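Notebook, December, Thursday

Started 10.40, late, because the studio key was in the other coat. Kettle first.

Job today: get the four-track transfers for the Dromari reissue into a state where someone other than me could listen to them. Side A was recorded in a bedroom by a person who had clearly been told that tape saturation was a personality. Side B is the same bedroom with the window open.

Cassette 3 still drags. Cleaned heads and pinch roller again, swapped the belt on the Flukeo deck for the one out of the dead deck, and it now drags at a steady rate, which I am calling progress. Measured against the tuning note at the top of the tape it comes out flat by a bit under a quarter tone. Corrected in one pass on the computer. The drum machine then sat at 90, dead on, so I believe it. The song after that sits at 80 and has no drum machine, only someone hitting what sounds like a biscuit tin, and I am leaving that one alone.

Hum: two kinds. The mains hum came out with a narrow cut and took nothing with it that I could hear. The other hum is the singer. Left in.

Mariama came by at noon to hear the vocal on "Gunnlaugsson". Her view is that the first transfer, the one I did in a hurry on the wrong deck, sounds better than the careful one. Played both blind. I picked the wrong deck as well. We are not putting this in the sleeve notes.

Reverb question. The original was put through a spring unit, a Fakar, and the band would like "more of that" on the two bonus tracks, which were recorded dry. Dug our own Fakar out from under the stairs. One channel works. The other makes a noise like a drawer of spoons, with or without a signal. Ran the vocal through the good side at three settings:

- setting 2: polite, pointless
- setting 4: right for the verses
- setting 6: swimming baths

Printed 4 all the way through and a second pass of 6 for the last chorus only, kept on its own track so it can be argued about. Filed as takes 598 (dry) and 686 (wet). Yes, the numbers jump. The recorder names takes by itself and has been doing so since before I worked here.

Synth line on bonus track 2 is one semitone out from the bass for eight bars. Asked the band by email whether this was on purpose. Reply in full: "was it not?" Left in.

After lunch: the phase problem on the stereo mix of side B. Left and right had been recorded to cassette a hair apart, so anything in the middle went hollow when summed to mono. Slid the right channel by hand until the hi-hat stopped sounding like it was being poured. Works for the first two songs, then drifts, so it needs doing song by song. Did four. My ears went at around the fifth and I stopped before I could make it worse.

Things tried that did not work, so that we don't try them again:
De-noiser at anything over the lowest setting. Takes the hiss and the top of the cymbals and hands back something that sounds like a phone call from a fish.
Playing cassette 3 in the car. Faster, but it is the car.
The long lead from the back room. It crackles when you walk past it. It has now been thrown in the bin, by me, and I would like it to stay there this time.
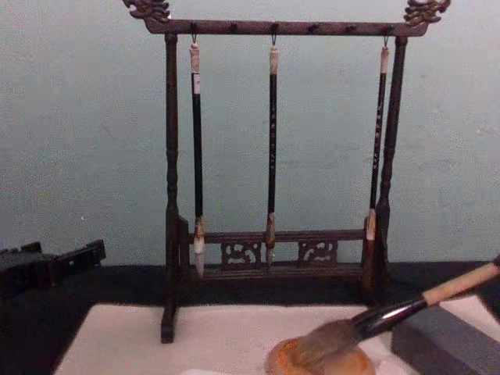
Filed under: Tape transfers / Bench notes

Left for tomorrow: finish sliding side B, from song five on. Bake cassette 6 or decide not to. Mariama says not to, and has a list of people who regretted it. Ask the band for the proper running order, as the inlay card and the email disagree and neither matches what is on the tape.

Also: new pinch roller for the Flukeo, two if they're cheap. Labels. Milk.

Level for the test pressing still not agreed. The band want it loud. The cutting room wants side A to be shorter. I have forwarded each email to the other party and gone home at 6.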